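The door problem, according to Mohandas Rajan

Mohandas Rajan has a whiteboard in his office with the word DOORS on it, underlined, and a date that has been rubbed out. He leads planning software at Meltard, where he came in to work on grasping and has spent most of his time since on hinges.

"Picking up a cup, you choose where the cup goes," he says. "With a door, the door has already chosen. You get one arc. If your arm wants a different arc, the controller finds out through the force sensor, and then I find out through my inbox."

His team's planner, Brudidus, used to treat cabinets as boxes with a moving side. It would guess the hinge line from a single view, plan the whole swing and commit to it. In September they ran it on 73 doors in a row. Rajan declines to give the score. "It was a learning month," he says, and looks at the whiteboard.

The current version plans about as far ahead as a nervous driver in fog. It pulls a little, refits the hinge axis from how the fingers moved, and plans again, up to 10 times a second. The starting guess comes from a model trained on people opening furniture with hand-held grippers, 700 recordings at last tally.

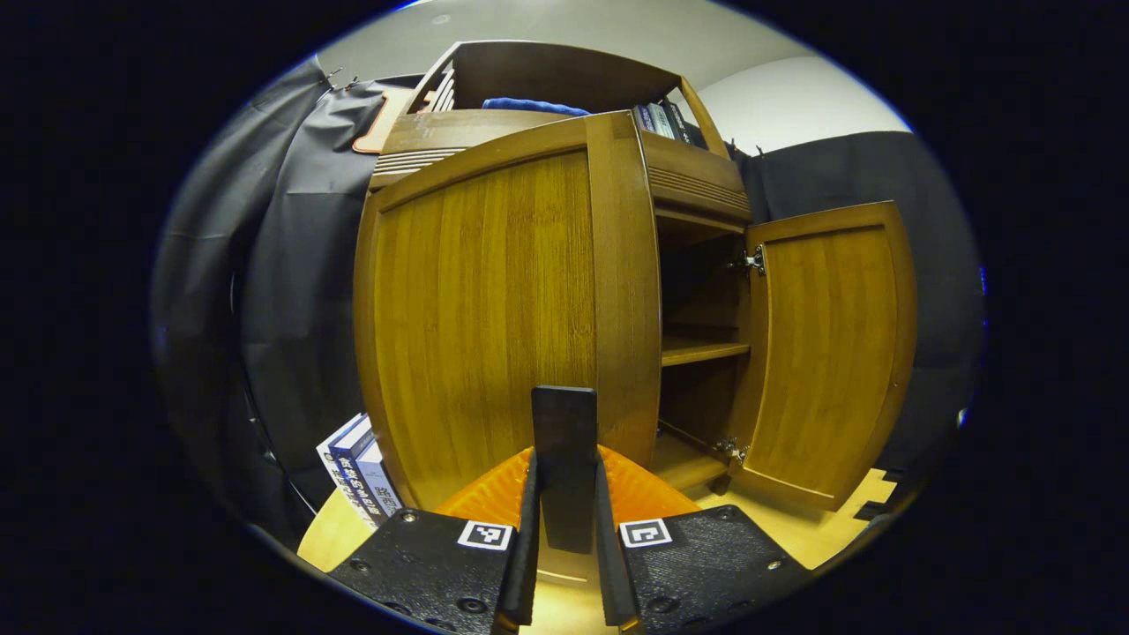
A cabinet with its right door open, seen from the hand-held gripper.

"People are terrible at keeping the camera still and wonderful at opening doors," Rajan says. "The first part is my problem. The second part I get for free."

Getting the pose track clean takes a tool called Amaral, written by his colleague Rigoberto Ayala over what Ayala describes as a long weekend and Rajan describes as a quarter. It lines up the finger positions with the video and throws out any stretch where the two disagree. Early on it threw out almost everything.

"I had the clock offset backwards," says Ayala, who has wandered in for a marker. "Twelve lines of code. I defended them for a week."

I ask what still fails. Rajan starts with pairs of doors where one has to open before the other, because the planner sees two good handles and has no sense of manners. Then there are doors that stick. The hinge fit reads a stuck door as a wall, and Brudidus politely gives up.

"My mother would give it a thump," he says. "We have a ticket open for the thump."

Ayala says the ticket is assigned to Rajan.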